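Shafiq Kodikara
5 May 2022

1/ Since people keep asking how one goes from songwriting to running the press desk for a songwriters' association: badly, and over eleven years. A thread, with royalties in it, so brew something strong.

2/ First cheque I ever got for a song was $2.99. I mention the decimal because my mum told the relatives it was 299 and I had to buy lunch on the strength of it.

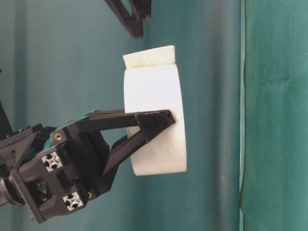 The song was called Wuleck, after the town my co-writer grew up near. It had three chords and a bridge that went nowhere, much like the town. Campus radio played it for most of one October, and I've been dining out on that ever since.

3/ My co-writer was Aurora Henriques. She could read a contract, I could rhyme. You can guess which of us owns a house.

4/ Aurora is also why I know what a split sheet is. We wrote ours on the back of a parking ticket outside the Prondel, fifty-fifty, both signed. The ticket was never paid. The split has held up beautifully.

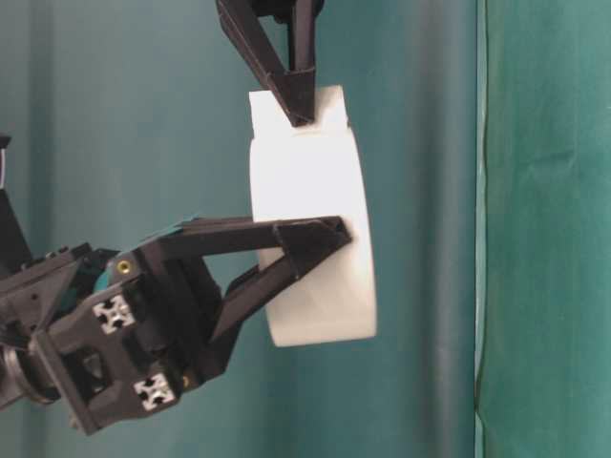
5/ Then the day job. The association needed someone to write its newsletter, which went out to 863 members, a good number of them under the impression they'd unsubscribed. The interview was two questions. Could I spell honorarium, and did I own a car.

6/ I did not own a car. I could spell it, though, with a u in the wrong place, and was told that was the Canadian spelling and very principled of me.

7/ Nearly all of the work was explaining to reporters that the person who sings a song and the person who wrote it may be two people. Four years in, I had this down to a single paragraph. Reporters cut the paragraph.

8/ I did get a piece in the arts section once, on how little a co-writer sees from streaming. They ran it beside a colour photo of a drummer. We represent no drummers. He has since asked to join.

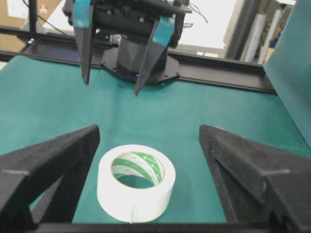
He writes a decent chorus, so we let him in. He'd like it known he prefers "percussionist" and I'd like it known that I told you.

9/ Next came the government relations years. I went to the capital with Aurora, a binder and my one good blazer, to speak to a subcommittee about copyright term. We had up to 641 seconds on the agenda, a figure I have never had explained to me.

10/ Aurora used most of it. I used the rest to say "I agree with my colleague" and to drop the binder. A member from the other side helped me pick it up and asked whether I'd written anything he'd know. I said Wuleck. He said no.
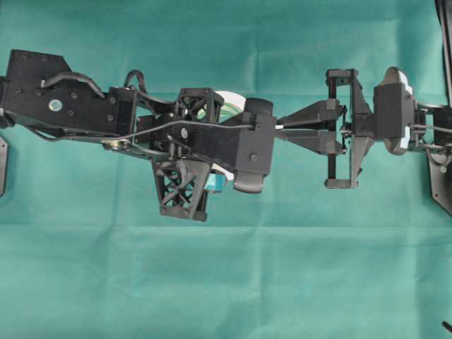

11/ What I'd tell anyone starting out:
Do the split sheet before the song is finished. Everyone is generous at the second verse.
Register the thing under the title you're going to use. We have Wuleck on file as Wuleck, Wulleck and Untitled Slow One, and the third has earned the most.
Keep your receipts. Mine are in a Droltetti biscuit tin and my accountant has feelings about it.

12/ Our songwriter nights start up again this October at the Kozłowski, upstairs, writers in the round, no cover bands. The room was last painted for a wedding and it's still that colour. Aurora's playing. I've been asked to do the introductions and keep them short.

13/ A few of you want to know if I still write. Yes, Sundays aside, and I've got a new one with a bridge that goes somewhere. Aurora says it goes to the same place as the last chorus. We're at fifty-fifty again, on proper paper this time.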